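Speaker notes – Iolanda Portela
Teaching by teleoperation: what we record when a surgeon's hands drive the robot
Irbridge, 13 Mar 2022

Slide 1. Title up while people sit down. Thank the organizers. Say where I work (Allosgate, motion learning group) and that the recordings were made at our bench in Prurnville. Mention that questions are fine at any point, but long ones go to the end.

Slide 2. What I mean by a demonstration. A person sits at the console, moves two hand controllers, and the instruments on the other side of the room follow. We save the joint positions, the jaw angles and the video, all on one clock. Nothing is programmed by hand. The model gets the recordings and has to produce the next motion from them.

Say early that this is bench work on synthetic pads. No patients, no tissue. Last time I left this until slide 9 and got asked about ethics approval three times.

Slide 3. Why suturing. It needs two hands, it has a clear start and end, and there is a lot of variation in how people do it. Moving a block from one peg to another was too easy. After a few sessions everyone's recordings looked the same.

Slide 4. Let this one stay up for a while. Point to the needle in the right jaws first, then to the left grasper near the end of the cut. The thread goes up from the right jaws and then off to the left, and I want people to notice it before I start talking about slack. The black stitches lower down on the pad are finished ones. 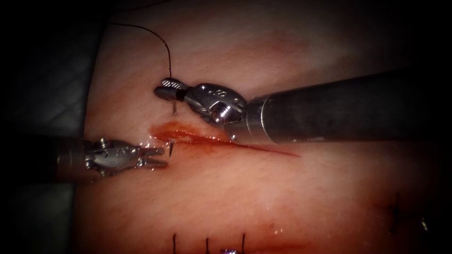
Portela, Teaching by Teleoperation – page 4

Talk through one stitch as the operator does it at the console. Pick up the needle, set its angle, bring it to the pad, drive it through by rotating the wrist, let go, take hold of the tip on the far side, pull through. The driving part is short. Most of the time in a recording goes into setting the angle and dealing with thread.

Slide 5. The data set. 1,170 stitches from 34 operators. Some were surgeons, some were residents, and a few were engineers from our own group. Be plain about the engineers: their stitches are slower and we kept them in. The model needs to see what a bad needle angle looks like and how a person gets out of it.

Slide 6. Clutching. When your hands run out of room at the console you press the pedal, the instruments hold still, and you move your hands back. In the recording this shows up as a pause. Our first model learned the pauses. It would stop halfway to the pad and wait. Play the clip here (it has no sound). We now cut those segments out before training.

Slide 7. Thread. The joint data says nothing about where the thread is. Only the video does. If the operator lifts the right hand to clear a loop, the joint data shows a lift with no reason attached. We tried training without video and got a robot that lifted at odd moments. Don't spend more than a minute on this, the next speaker covers vision.

Slide 8. Simulated blood. We added it in October. Red fluid in the cut changes what the camera sees, and wet spots throw small highlights that can be mistaken for metal. Models trained on dry pads did badly. Mixing in 200 stitches with fluid helped, though the needle tip is still the hardest thing to find when it comes up close to a bright spot.

Slide 9. Corrections. The operator watches the model run and takes over when it starts to go wrong. We save the takeover separately. Ferrand, our simulator, cannot give us these yet, so they all come from the bench. Tell the audience that a takeover is tiring in a different way from a full demonstration – you sit with your hands ready and do very little. We keep those sessions short.

Slide 10. What does not work. Knots. Regrasping after a dropped needle. Any pad with the cut at an angle we did not record. Read these out, do not skip them for time.

Slide 11. Next steps. Recordings from left-handed operators, a second pad type, and a shared format for the takeover data. If the Irbridge people are in the room, mention that we are still waiting on their controller logs.

Slide 12. Contact and thanks. Leave it up during questions. If someone asks about force feedback, the console has none, and operators judge tension by eye. Backup slides 13 and 14 have the camera setup and the calibration steps.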